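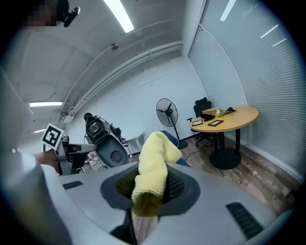
Equipment Planner, Manipulation Hardware

Employer: Usex
Location: Greltlow, on site
Reports to: Chi-keung Leung, Head of Lab Operations
Type: Permanent, full time
Reference: LO-53
Applications close: 4 October 2020

The position

Usex records demonstrations of household tasks with hand-held grippers and uses the recordings to train control software for robot arms. The Equipment Planner owns the purchase plan for the hardware side of this work: grippers, trackers, head mounts, compute, network, power, furniture and consumables. The post is new. Purchasing has so far been split between the hardware engineers and the finance office, and the two keep separate lists with different part names.

The first large task is the equipment plan for the coming budget year, which opens in January. A draft exists. It covers capital items in reasonable detail and treats everything else as a lump sum.

Scope

The plan covers three cost groups.

Group A, capital equipment. Robot arms, mobile bases, workstations, storage servers. Any single item with a service life longer than the budget year. Items in this group need two written quotes, a delivery estimate and a floor plan showing where the item will stand and which circuit will feed it.

Group B, recording sets. A set is a left and right gripper, the marker parts mounted on them, a harness, a head unit, chargers and a carry case. Sets are built in house from purchased and printed parts. The planner maintains the bill of materials, tracks the revision in use at each station and decides with the engineers when a revision is worth retrofitting and when old sets are simply run down.

Group C, room and task materials. Tables, chairs, fans, lighting, power strips, cable covers, cloths, containers, small household objects. Low unit cost, high turnover. This group overran its allowance in the current year by more than 100 percent, mostly through small orders placed at short notice with express shipping.

Duties

Build and maintain a rolling equipment forecast, by station and by month, tied to the recording schedule.

Collect quotes and compare them on total cost: purchase price, freight, import duty, mounting hardware, spare parts, calibration, software licenses and the hours needed to bring the item into service.

Write the technical part of purchase requests. A request for a gripper states jaw opening, closing force, mass, connector type, cable exit direction and replaceable wear parts. "Suitable for lab use" is not a specification and finance will return it.

Set stocking levels for wear parts. Finger pads, straps, printed marker faces and connectors are the items that most often stop a station. The current pad stock is 400 pieces, held in one cabinet, with no reorder point.

Keep the asset register. Each gripper, head unit and computer carries a serial label. The register must show location, revision, last calibration and fault history.

Plan power and cabling with the facilities contractor before equipment arrives. Several rooms were fitted out as offices and their wall outlets are in the wrong places for recording work.

Receive deliveries, check them against the order and file damage claims within the carrier's time limit.

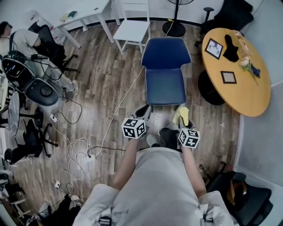 Spend one session a week at a recording station, either operating or assisting. The planner is expected to know how a gripper sits in the hand over a long session, how far a harness can be adjusted, and how much clear floor an operator needs when turning from a chair to a table. Specifications written from a catalog have cost us two returned shipments this year.

Report spend against plan each month, on a single page, with variances explained by line.

Current questions

Applicants may find it useful to know what is open at present. The successful candidate will be expected to bring a recommendation on each item during the probation period.

Lease or purchase of the Tu arm. The lease includes service visits and a loan unit during repair. Purchase is cheaper over the expected service life if the arm is used on most working days, and more expensive if it stands idle between projects. Usage logs exist but have not been analyzed.

Second source for gripper housings. All shells are printed by one supplier. Lead times doubled over the summer. Skelik has submitted samples in a different material; fit is acceptable, but the screw bosses have not been tested over repeated assembly.

Battery or wired operation of head units. Wired units are lighter and do not need charging racks. Batteries would allow sessions in rooms that have few outlets and would reduce the amount of cable on the floor. The change affects harness design, shipping rules and the fire assessment, so the cost is spread over several budget lines that no one has yet added up.

Modular furniture. Task rooms are rearranged often. The choice is between ordinary home furniture, which matches the target setting and is cheap to replace, and lab benches with wheels, which last longer but look nothing like a home.

Requirements

Degree or trade qualification in mechanical, electrical or industrial engineering, or equivalent experience.

At least 5 years in purchasing, lab management, production planning or technical project support. Part of this must have involved hardware built in low volume.

Ability to read mechanical drawings and wiring diagrams and to find errors in a bill of materials.

Good working knowledge of spreadsheets. The forecast is currently a spreadsheet. A move to a proper inventory system is planned but not funded, and the planner will write the case for it.

Clear written English. Most of the work product is short documents that other people act on.

Able to lift boxes of moderate weight and to stand for part of the day.

Useful but not required

Experience with robot arms or motion tracking equipment.

Experience with import paperwork, particularly for lithium batteries and for motors.

Basic soldering and connector repair.

Conditions

Standard working hours, with some flexibility on start time. Remote work is possible on reporting days only. Salary follows the Usex technical scale, grade set according to experience; the scale is sent to all shortlisted applicants before interview. A travel budget is provided for supplier visits, where visits are permitted. Training on the grippers and on the calibration procedure is given in the first two weeks.

The post carries signing authority for Group C orders from the first day and for Group B orders after probation. Group A orders are signed by the Head of Lab Operations.

How to apply

Send a resume and a cover letter of no more than one page to the Greltlow office, marked with the reference above. Attach one sample of your own planning work, such as a cost comparison, a parts forecast or a purchase specification. Remove prices and supplier names where they are confidential. Samples are read before resumes.

Shortlisted applicants complete a written exercise on site. They receive a parts list for one recording set, three supplier quotes and a recording schedule, and prepare an order plan from them. A calculator and a computer are provided. The exercise is followed by an interview with Chi-keung Leung and one of the hardware engineers, and by a visit to a working station.

Questions about the scope of the post should be sent to Lab Operations in writing, quoting the reference. Agencies are asked not to submit candidates for this position.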